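The cupboard, finally

Quick one, I have a train to catch and the bag isn't packed.

So we are moving offices. Not far, up one floor, same building, but everything has to be out of the old furniture and either carried up or got rid of. Agata Negri sent the list round in July. 105 items on it. My name was next to exactly one of them: "low cupboard, contents ???" Three question marks. Fair enough.

I'd been putting it off. It was the place where things went when a project ended and you didn't want to look at it any more — Fondano paperwork, the Brultard tenders, all those sample cards from Russo, plus a bag of cables for phones I don't think anyone has owned in years. Seven evenings, an hour or so after everybody left. Most of it went in the paper recycling, a little got scanned, and one folder went back to Rosario Ruggiero, who said he'd been looking for it since spring and then put it down on the nearest chair.

What's left in there you could carry under one arm.
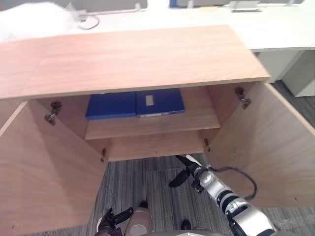 I did wonder about just leaving the last bits in and letting the movers take the lot as it stood. Fulvio Marino said no, they charge extra for anything with stuff inside, and the doors have to be taped. So out it comes. Also the hinges want a look before it goes up. Mine at home went the same way, one screw works loose and then the door hangs and you're lifting it with your knee every time you close it.

Rules I made for myself, more or less kept:

Older than the Lelden contract, goes.
Two copies, one goes.
If I have to open it to know what it is, I open it ONCE and decide there and then.

The third one is the hard one. I sat on the floor with the Lelden correspondance for most of an evening and got nothing done. Some of those letters are funny. Abilio Bustamante used to sign everything with a little drawing of a boat. Kept two of those, don't tell Agata.

The other thing is blue. Why did we buy everything in blue? Nadège Renaud did the stationery order for years and when I asked her she said it was the cheapest color, end of story. I can believe it. I've got a blue binder at home from there too, with my tax stuff in it (sorry).

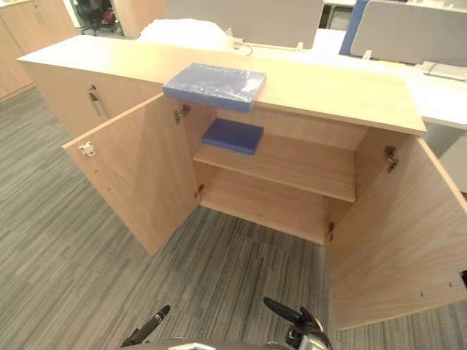 Last modified: 1 September 2021

Prices, as two people asked. New cupboard about this length, delivered, 495. Getting the old one carried up by the movers, 15 on top of what we're paying anyway. So we keep the old one. I don't love it but it's a good height, you can stand at it and sort things on the top, and I've had plenty of lunches off it. It's not like the new floor came with storage, it came with a very big plant.

Still to do: find out if the shelf comes out or if it's fixed, I'd like it one notch higher for the tall folders. Ask Fulvio about the tape (which kind, the brown stuff pulls the finish off, ask me how I know). Sweep. Tell Agata she can take the question marks off the list.

And the cables. I've moved the bag under my desk, so strictly speaking teh cupboard is done and the cables are a seperate problem. Almost 7 already, got to run. Will put up something about the new floor once we're in and I've found the kettle.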